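电池盖又断了

2021-11-14

家里那台Wolo的遥控器,电池盖的卡扣断了。算上之前的,这是我第三次跟这种白塑料小卡扣打交道,所以别跟我说什么“设计寿命”。

网上的教程说得很轻松:拿螺丝刀轻轻一撬,60秒搞定。我对“轻轻”两个字一向怀疑。那篇文章下面有233条留言,我翻了半天,说修好了的不少,肯贴出修完样子的没几个。还有人推荐Lekport的通用后盖,说什么型号都能装。什么型号都能装的东西,多半哪个都装不严。

7月那回我信过一次,买了一片,装上去一按就翘,最后还是缠胶带。胶带用到夏天末尾开始发黏,手一摸一层灰。

这回我想先看看旧的还能不能救,就在大理石桌面上弄,反正石头不怕划。电池先留在里面没取,教程说要取,我看不出有什么区别。
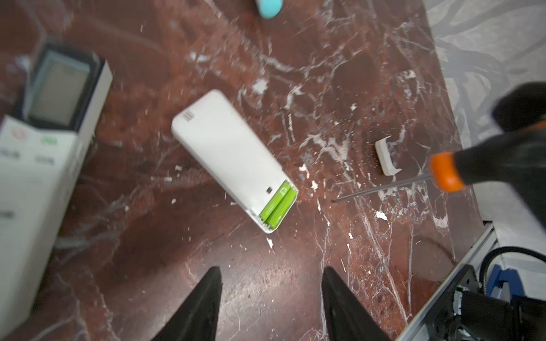 胶水我也犹豫。502粘这种小塑料件,当时看着挺牢,开合6次以后再说。售后倒是回了信,建议我换整只遥控器,报价200块,盖子不单卖。一片指甲盖大的塑料,硬是要搭一整只遥控器,我不太信他们仓库里真没有。

先这么放着吧,碎渣晚上再擦。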